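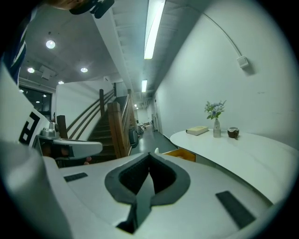

Part 2: Getting the hand-held gripper ready

I wrote this bit for the new club members after our July build days, so shout if a step makes no sense. You'll want a partner for your first go. Wing-sze and I always did it as a pair and it saved a lot of grumbling!

1. Charge the battery for 90 minutes before club. The little charger gets warm, so keep it off the carpet.

2. Wipe the black-and-white marker pattern with a dry cloth. Dry only - Roel tried window cleaner on our first set and the print went all smeary.

3. Squeeze the handle 6 times, slowly, all the way open and all the way shut. If it sticks, stop and check for grit before you do anything else.

Caution: keep your fingertips away from the moving bits while your partner is squeezing. It doesn't pinch hard, but it does pinch.

4. Start the Dasovance logger on the club laptop and type in your team colour.

5. Do two practice grabs with something soft. I like a rolled-up sock.

Note: the logger stops by itself after 600 seconds. If you're halfway through a task when that happens, bin the run and start a new one (sorry, I know).

6. Save, then write your run number on the sheet by the door. Annelies collects the sheets at pack-up.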